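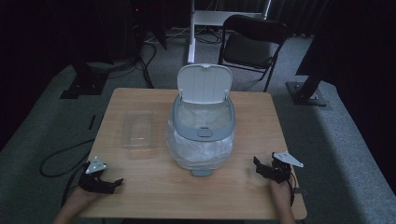

Prop budget (robotics)

A prop budget is the part of a robotics spending plan that covers the ordinary household objects a machine is meant to learn to handle, together with the tables they sit on and the bags, lids and boxes that wear out along the way. It is usually the smallest line in the plan and the one most often argued over.

The term is generally traced to Oliwia Makowska, who drew up equipment plans for the Tekcombe workshop in Vukville. Her first plan, finished in September, set aside 2000 pounds for hand-held grippers and their cables, and left bins, tubs and bin liners under "sundries". Sundries came to 281 pounds before the grippers had been delivered.

Later plans follow what is known as the Mansour split, under which props are bought in sets of three: one in use, one spare and one for whoever borrows the spare. Suppliers such as Jetstead sell ready-made sets, although many buyers still prefer the nearest supermarket — a habit that does little for the filing of receipts.

Critics of the split point out that hinged lids tend to fail well before anything else, and that a shop will rarely sell a lid without the bin. Storage is seldom budgeted for at all.

See also: Consumables; Depreciation; Petty cash

Last revised October 10, 2019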